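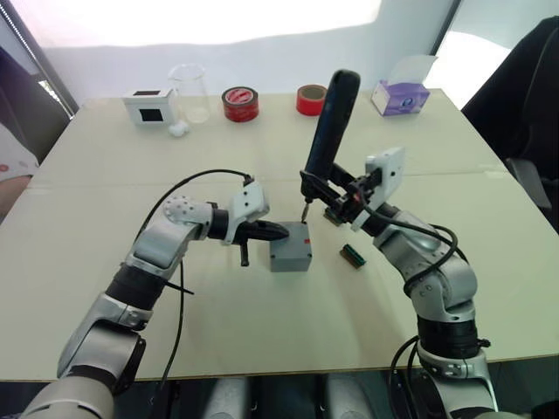
Wulan Sumampouw told us at the last shift handover that she is tired of finding the same cell stopped in the morning with the bit standing beside the screw, and that she wants a second person who can open the wrist, check the cable and close it again without calling her at home. So we are hiring.

Cell Maintenance Technician (two-arm screwdriving cell)
Dunska Automation, Jullingate site
Full time, permanent after a trial period of 3 months

The job

You will take care of one cell. It is a bench cell with two arms. The left arm has a gripper and works at the housing, the right arm holds an electric screwdriver and works on the top face of the small gray enclosures that we assemble for our customer Siregar. The cell was set up last July and has driven many screws since then. The mechanics are good, but the setup is sensitive, and small changes make a big difference in the result.

Your usual day begins at 6:30. Before the first part you check the grip on the screwdriver, because the handle is round and can turn slowly in the fingers during the night shift. If it has turned, the tip is no longer where the program believes it is. You put it back against the stop, run the touch-off routine and write the offset in the cell book. An offset of more than 2 tenths of a millimeter means that you look for the cause and do not only correct the number.

Other regular work:

Check the bit for wear and change it. We do not wait until it slips.
Follow the cables by hand from the wrist down to the base, with the power off, and feel for flat places or hard places. The loop at the wrist must have enough slack for the full turn of the last joint, but it must not catch on the elbow.
Clean the gripper jaws and check that both close at the same time.
Teach the positions again after the table or a base was moved, also when it was moved only a little.
Keep the spare parts shelf in order and tell purchasing early when something is low.

Repair work comes less often. In the last year we have replaced one wrist cable, one set of fingers and the clutch of the screwdriver. The wrist cable took a full day and we would like the next one to be faster. We have a written procedure for it, 5 pages, and we expect that you will improve it.

What you should bring

You have finished a training in mechatronics, electrical maintenance or something near to it, or you have learned the same things at work and can show us. You can read a wiring diagram. You have worked before with a robot arm of any brand and you know how to move it slowly in manual mode with one hand on the enable switch. You are patient with screws. You write down what you did in a way that another person can understand it at night.

Programming is welcome but it is not a condition. Samuele Martinelli does the larger program changes for the cell and will teach you the part that you need, mostly frames, speeds and torque limits. English is our common language in the shop. It does not need to be perfect, mine is also not.

What we offer

The pay is 3,005 per month before tax, with an extra payment for early shifts. You will get your own tool set, a training week at our Hesen site in the second month, and work shoes once a year. There is no regular weekend work. For a stop in the evening we may call you by phone, and this time is paid also when the answer is short.

How to apply

Please send a short letter and a list of your past jobs to the Jullingate office, with the words "cell technician" in the subject. We do not need a photo. In the letter, please describe one fault on a machine that you have found yourself: what the machine did, what you checked first, and what you changed. Half a page is enough. A fault that you did not solve is also fine, if you explain where you stopped.

We invite suitable people for a visit of half a day. You will do a touch-off together with Wulan, change a bit, and look at the cell book with us. Safety glasses are at the entrance. Please come with closed shoes and leave rings and watches in the locker.

Questions about the work go to Wulan Sumampouw, questions about the program side to Samuele Martinelli. Both can be reached through the office between 9:00 and 15:00.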